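I bought the Mavetti bedroom dresser in May to replace a flat-pack one whose drawers had stopped closing. It cost 240 dollars with delivery and came in one carton that took two of us to get upstairs.

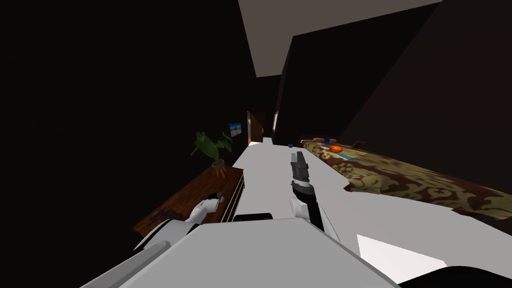 Bedroom, with the dark reddish-brown dresser top.

Assembly took 3 hours. The instructions are drawings only, and step 14 shows the drawer rails the wrong way around. Peter Kováčik had warned me about this in his write-up of the Flinus model, which seems to use the same hardware. Mark left and right with tape before you start.

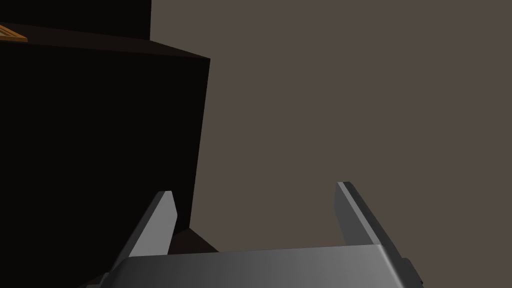 The drawers are the best part. They run smoothly with a full load of sweaters and stop before they fall out. The bottom one is a little shallower than the rest — fine for socks, too tight for jeans. The back panel is thin and I added a few extra nails.
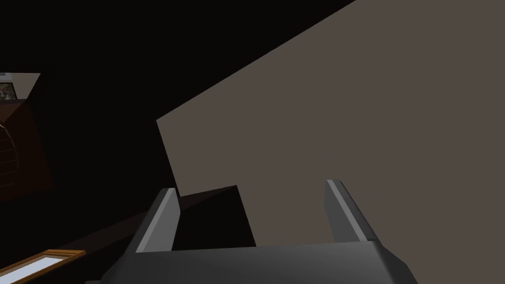
The finish marks easily. A glass left a ring in the first week, and it took furniture wax to get rid of it. I now keep a cork mat up there.

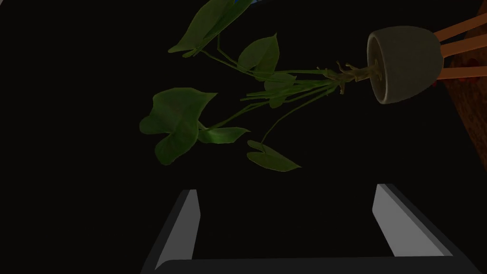 Stability is good once you fit the wall strap, so fit it. With the top two drawers open and no strap, mine leaned forward. Anything standing on it would have gone over, and a heart-leaved plant in a rounded gray pot is not something I want to sweep out of a rug. The strap is in the small bag with the spare screws.

I would buy it again at this price, but not at full price.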